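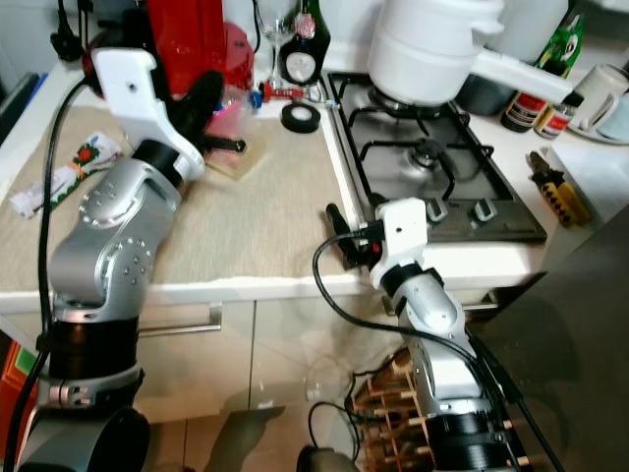
Flarik says the old readme never told them which node owns the arm mutex, and could the new one please start with that. OK. It's `arbiter`. Every other node asks `arbiter` for a lease and gives it back when done. If a node dies holding one, the lease runs out by itself and both arms go to hold.

Docs > bunau-stack > bimanual > README

# bunau-bimanual

Control, perception and planning glue for the two-arm kitchen rig. Python on top, C++ for the control loop. Works on the Bunau branch only, do not try it on main.

## Status

Usable. Rough in the planner. Last full pass over this file Fri 27 September, anything older in the wiki is wrong.

## What's in here

- `arbiter/` – leases for left arm, right arm, both
- `ctl/` – joint impedance loop, gravity comp, limits
- `percep/` – head camera, segmentation, object poses
- `plan/` – two-arm planner (Bakhtiari), fallback single-arm planner
- `tools/` – log cutter, replay, calibration check
- `cfg/` – everything you will actually need to edit

## Quick start

```
git submodule update --init
./tools/build.sh release
./tools/calib_check --arms both
./run.sh cfg/kitchen.yaml
```

Run calib_check first. Every time. If it prints a yellow line you can go on, red line you can't. Recalibrate with `./tools/calib --head` and start over.

`run.sh` wants the e-stop released before it starts, not after. Otherwise ctl comes up in fault and you get a wall of text that says nothing useful.

## Config

`cfg/kitchen.yaml` is the only one maintained. Main keys:

- `surface.height` – counter top in base coordinates. Measure it, don't guess
- `surface.keepout` – list of boxes the planner treats as solid. Hob goes in here, including the pan supports
- `gripper.offset` – per arm. Printed housings are not identical left to right, so two values
- `cable.slack` – see below
- `lease.timeout_ms` – default 80. Lower than that and you get false expiries under load

Units are meters and radians. Except `lease.timeout_ms`, obviously.

## Cables

Gripper cables run outside the arms. The planner has no cable model, just a cheap penalty on wrist roll plus a fat capsule along each forearm. `cable.slack` sets how fat. Too small and a loop can snag on the other arm, too big and half the counter becomes unreachable. Start with the value in the file.

Right arm needs more than the left. Its loop swings out to the side.

## Perception

Head camera only. No wrist cameras in this config, the code paths are there but untested.

Segmentation weights are trained on the Skareck set, 1,917 labeled frames, kitchens only. Of those 1,043 have at least one gripper in view, so self-occlusion is handled okay. Things it still gets wrong:

- clear stuff. Wine glasses and see-through tubs come back with holes in the depth, pose is garbage. There's a `transparent: skip` flag, leave it on
- dark bottles close together get merged into one blob
- reflections of the arms in glossy cabinet doors. Used to show up as a third arm, now masked by the self filter as long as calibration is good
- thin handles. Saucepan body is found, long handle often dropped, so the planner thinks the space is free. Pad it by hand in `surface.keepout`
- rolls of tape. Labeled as cups. No idea

Poses are published on `/percep/objects` with a covariance. Please read the covariance. Anything above the threshold in the config should be treated as not seen.

## Planning

Bakhtiari plans both arms together and is slow to first solution when they have to cross. If it doesnt find anything before the deadline, the single-arm planner takes over, one arm parked, the other moves. Set `plan.fallback: false` to fail loudly instead.

Front edge of the counter is the bad spot. Elbows end up low, near cabinet handles, and the collision mesh for the handles is only a box.

## Replay

```
./tools/replay logs/<run> --rate 0.5
```

Replays through arbiter, so leases behave as they did live. Logs from before July use the old message layout, run `tools/migrate_log` on them first. The repo ships with 112 short logs for regression, `make replay-test` goes through them all.

## Known problems

- arbiter restart while a lease is out: both arms hold, then need a manual `resume`
- head camera timestamp drifts after long runs, restart percep
- planner memory grows on repeated fallback. Leak somewhere in the roadmap cache
- `calib_check` exits 0 even on red if you pipe the ouput. Don't pipe it

## TODO

- handle meshes
- real cable model
- move keepout boxes out of yaml
- tests for `transparent: skip`

Bugs in the tracker under bimanual, attach the log and the yaml you ran with.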